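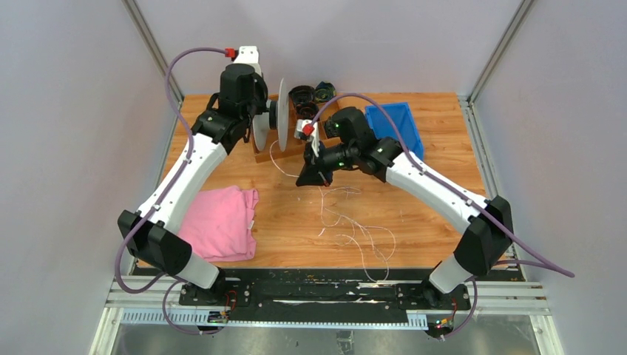

Gisela Salinas writes that she has been winding string back onto things since she was a child, has never once enjoyed it, and would like to know whether a person can simply throw the tangle away. She can. Her other questions, and everybody else's, are answered as far as we are able.

Rumwood Workroom: String, Cloth and Small Parts FAQ
Posted in October by Ignacio Urrutia

When is a tangle worth saving?
When it is longer than your patience. Thin white string is cheap, and a knot the size of a walnut can eat a whole Sunday. I give it 7 minutes by the clock and then fetch the scissors.

How do I start on one?
Spread it out flat on the table. Do not pull. Everyone pulls. Loosen the middle with your fingertips until you can see daylight through it, then find an end and walk it back the way it came. If you can't find an end, make one.

Does the colour of the table matter?
More than you'd think. White string shows up well on bare wood and vanishes on a pale cloth. Fold the cloth and put it to one side, where it can be useful later.

What do I wind it on to?
Card, a peg, an old spool. A disc is fine if something holds it upright while you work. A wooden block with a slot does the job, and so does a patient relative, though the block complains less.

My Trinetti reel came with 2000 metres. Is that too much?
Yes.

Should I keep short bits?
Anything longer than your forearm can go in the bin marked "short bits". We have one at Rumwood. It has been full since we labelled it, and I have yet to meet anyone who has taken a short bit out.

Where should the bin go?
At the back corner of the table, on the side of your working hand. Put it at the front and your sleeve will empty it for you.

What about small white parts?
Put them down on something dark, or something pink, or in a saucer. A small white part laid in a heap of white string is gone until spring.

Can I wash string?
In a tied sock, on cool. An untied sock gives you a second tangle, with fluff.

Who do I ask about the Valcárcel cord?
Me, mornings only, at the bench by the window. Item 533 is out of stock again and I don't know when it's coming.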